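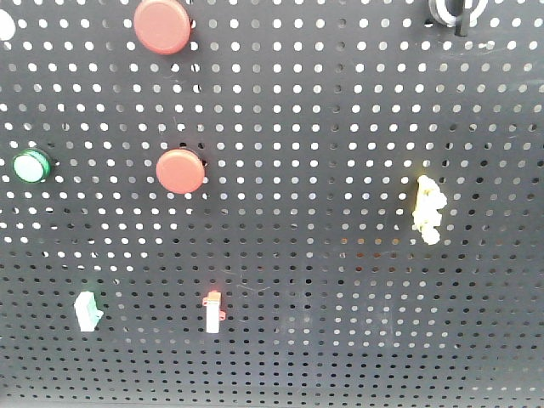

How a Robot Learns From People
A Sindari Learning Center page for young readers

When you learned to tie your shoes, someone probably showed you how. A person may have moved your fingers through the steps, and then you tried it yourself. Robots can be taught in much the same way. Engineers call this "learning from demonstration."

Two Ways to Show a Robot

The first way is teaching by hand. A person takes hold of the robot's arm and gently moves it. Sensors in the joints record every bend and turn.

The second way is remote control. The person holds a controller, or moves a smaller arm that the robot copies. This is called teleoperation. "Tele" comes from a Greek word meaning "far off," although the teacher may be sitting in the same room.

A Board Full of Holes

In the Clirus project, the robot practices with small parts on a pegboard. The parts come in different shapes and colors, so each one must be gripped in its own way. A task might be to take one part off the board and set it on the table.

The teacher guides the robot through the whole task: reach, close the fingers, pull, lower, and let go. While this happens, cameras record pictures and the computer records how the arm moves. One complete turn is called an episode.
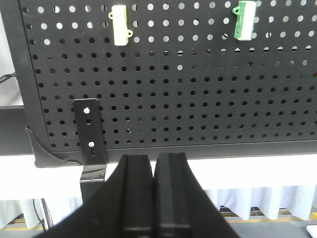

The robot's two black fingers below the edge of the pegboard.

Why So Many Turns?

One episode is not enough. If the robot saw a task only once, it might fail when a part was moved over by a single hole. The Clirus plan calls for 3000 episodes, with 600 of them taught by hand. Mistakes are marked so that the computer does not treat them as good examples.

Next, a computer program studies the recordings and looks for patterns. It learns which movements usually go with which camera pictures. The robot is then tested without a teacher guiding it.

Words to Know

Gripper: the part of a robot that holds things.
Episode: one recorded try at a task.
Teleoperation: controlling a machine from a distance.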